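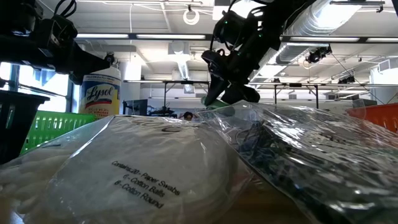
Courses > Household Organizing > Unit 3 > Handout: Sorting Small Supplies

Okay, so last time we talked about shelves and I let everybody go off on a tangent about paint (my fault, I started it). For Unit 3 we're going small: cotton balls, swabs, rounds, the stuff that ends up all over the bottom of a bathroom drawer.

Bring a basket or bin if you own one. Any color! I like giving each kind of supply its own color at home, green for cotton, blue for first aid, and my family mostly goes along with it. The Fulness workbook wants you to label everything before you sort. I do it the other way around, and you're welcome to argue with me in class.

1. Read the bag before you open it

Mixed packs are sneaky. You grab one thinking it's all cotton balls and most of it is something else. The packs on our table spell it out on the front: 20 paper swabs, 6 cotton balls, 6 cotton rounds. So write down what the bag says first, then decide how many spots you need. For that one it's three, and the swabs want the tallest container you've got, standing up.

Clear bags are great for this, by the way. You can spot a stack of rounds through the plastic without opening a thing. They're also shiny and slippery and they slump all over each other, so lay them flat with the printing facing you and keep the dark stuff in its own bag off to the side.
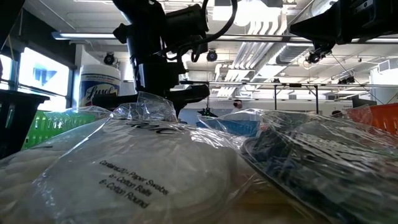
2. Pick the container

Slotted baskets are fine for anything that stays in its bag. Loose cotton balls, no, please use something with solid sides and a lid. I learned this with a cheap Vimetti basket and a very long afternoon on the bathroom floor.

Wide rims are nice if you carry the thing from room to room. Measure your shelf first, though, rim included!

3. Put the wipes somewhere else

Anything with cleaner in it gets its own place, up high if you have kids around. I keep mine over the washer.

For next class

Do one drawer. Just one! Write down what was in it and what you moved, half a page is plenty. Pages 2 and 3 of the Girix packet have a blank chart if you want it.

139 shares | 2 comments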